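Pre-Purchase Inspection Checklist: Second Manipulator Cell
Site: Drendport
Inspected by: Yi-chun Yang
Date: 29 November 2025
Purpose: to inform the equipment budget for the coming year

1. Arm and joints
Result: Satisfactory
Comment: Joint covers secure. No replacement to be budgeted.

2. Hand and fingers
Result: Satisfactory, with remark
Comment: One spare finger set to be held in stock. Medeck quotes 10 weeks for delivery.

3. Cable routing
Result: Action required
Comment: Black cables run from the arm area past the edge of the desk. Sleeving and clips should be included in the order for both cells.
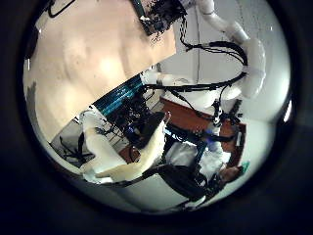

Sze-wing Yeh asked that the sleeving be charged to maintenance and kept out of the capital request, as was done in June, and noted that the price of 167 pounds falls below the capital threshold in any case.

4. Exposed electronics
Result: Action required
Comment: A circuit board with short wires is uncovered. Quotation for a cover to be obtained from Tumance before the order is placed.

5. Working distance
Result: Open
Comment: Desk and chairs are within the same room as the arm. Floor marking to be priced; nearly 100 metres of tape would serve both cells and the corridor.

6. Emergency stop
Result: Satisfactory
Comment: Tested twice. The supplier is to confirm that the second cell can share the circuit.

Items 3 and 4 must be closed before funds are released. Item 5 is referred to Effie Urquhart.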